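Waiting Times for Planned Surgery at Botthorpe General Hospital
Final report, Health Services Management, second year
Author: Esben Hafþórsson
Supervising tutor: Dr Malley

3. Method

The study used the hospital's own booking records for planned general surgery. Of the 1055 entries supplied, 500 were chosen at random and checked by hand. Entries with no referral letter were set aside. A short questionnaire was also sent to patients in the Craddock and Destitcombe districts, and 200 were returned by the end of October.

4. Results

The longest delay occurred between the first clinic visit and the pre-operative assessment. Patients from Destitcombe waited longer than those from Craddock at this stage, although the two groups were treated alike once a date had been given. Nearly 60 of the checked entries showed a date that was changed more than once. In most of these the reason was recorded only as "list full".

Replies to the questionnaire were mixed. Several patients wrote that they would have accepted a Monday morning appointment at short notice if one had been offered by telephone.

5. Discussion

Theatre time is often named as the main limit on planned surgery. The records do not fully support this view, and the assessment clinic deserves closer study.

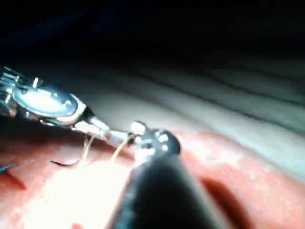
Figure 4. Metal jaws and thread, close view.

The department may wish to keep a short-notice list for each district. The cost of doing so was outside the limits of this project.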